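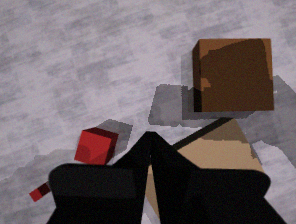

Blocks on a pale, mottled surface.

Ellbridge and District Toy Lending Service
Progress report to the Pons Family Fund
Prepared by Ayane Miyazaki, Service Manager
Submitted 11/06/2022

Purpose of this report

This report covers the work of the lending service since our February report. It follows the headings in the funding agreement. Financial statements have been sent separately.

Membership and lending

The service now has 359 member families. Most of the growth has come from Skidmont, where the Saturday session has moved from the church annex to the front room of the district hall. The new room has street access and parking, and parents with prams no longer need to use the side steps. Attendance at Trusesville has been steady. Ellbridge remains the busiest of the branches and accounts for the larger share of loans.

Puzzles, ride-on toys and construction sets continue to be the most borrowed categories. Demand for board games for older children has been higher than we planned for, and a waiting list is now kept for the more popular titles. Costumes have been borrowed less than expected. We propose to hold them at Ellbridge only and to use the shelf space at the other branches for games.

The standard loan period was extended from two weeks to three at the request of families who travel in from outlying farms. Late returns have fallen as a result. Some items are out of circulation for longer, and members have commented on this, mostly in relation to ride-on toys. We will review the loan period for large items before the end of the funding year.

Collection and repairs

Over 200 items were checked, cleaned and relabelled during the stocktake. Items with missing parts were set aside for repair, and those that could not be made safe were withdrawn. The stocktake took longer than scheduled because the old card records at Trusesville did not match the labels on the shelves. Shota Koyama has now entered the Trusesville records into the same catalogue used at Ellbridge, and members can search both collections from home. Skidmont will be added next.

The repair bench opened at Ellbridge in February. It is run by Sang-wook Heo, a retired cabinetmaker, on a casual basis. Work to date has included new wheels for pull-along toys, replacement pegs and pieces for puzzles, and the re-gluing of dolls' furniture. Heo has also prepared a short guide for branch staff on which repairs may be done at the counter and which should be sent to the bench. A copy can be supplied to the Fund on request. 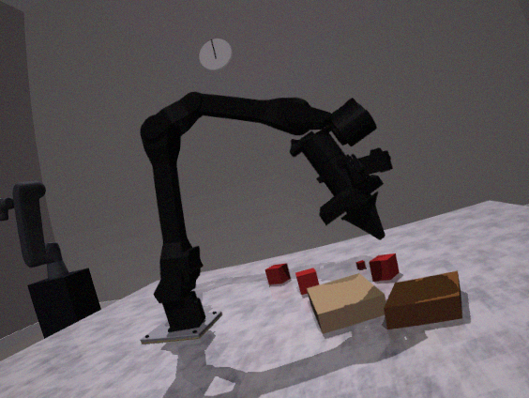 Small objects grouped together on a grey-mottled tabletop.

Sessions for families

Play sessions have been held weekly at Ellbridge and fortnightly at Skidmont during school terms. Each session is led by Yae Nagano, who joined the service in the autumn with a background in early childhood education. The program combines free play with a short story and a song. Parents are asked to stay for the whole session.

In response to comments from the first term, the Ellbridge session now starts half an hour later, so that families with children at the primary school can attend after drop-off. A quieter session was trialled for children who find the larger group difficult. It is limited to a small number of places and has been full each time it was offered. We would like to make it permanent if a second leader can be found.

Staffing

The part-time coordinator position at Trusesville was vacant for most of the period. It was advertised twice. Kiyoshi Hayashi has now been appointed and works 30 hours each fortnight, which includes the Trusesville opening hours and a day at Ellbridge for catalogue work. During the vacancy the branch was kept open on reduced hours by staff from Ellbridge, at some cost to the repair backlog and to the planned visits to kindergartens.

Matters not completed

The following work has been delayed and is carried forward.

The kindergarten visits have been moved to next term. Dates are agreed with the Skidmont kindergarten and are being discussed with Trusesville.

The outdoor storage shed at Ellbridge has not been built. The quotation we received was above the budgeted amount, and the landlord has asked for a different position on the site, further from the boundary fence. A revised quotation is expected shortly. Large outdoor toys are being kept in the hallway in the meantime, and the fire exit has been marked out on the floor so that it stays clear.

The member survey was not sent. A draft has been prepared and will be issued with the next membership renewal notices.

Request to the Fund

We ask the Fund to approve the transfer of unspent salary from the Trusesville vacancy to the shed budget line. No increase in the total grant is sought. Should the transfer not be approved, we would build a smaller shed and continue to store the ride-on toys indoors.

Next period

Our work in the coming months will be the completion of the shared catalogue, the kindergarten visits and the review of loan periods. Fund representatives are welcome at any branch during opening hours, and Ms Miyazaki can arrange a visit to a play session with a few days' notice.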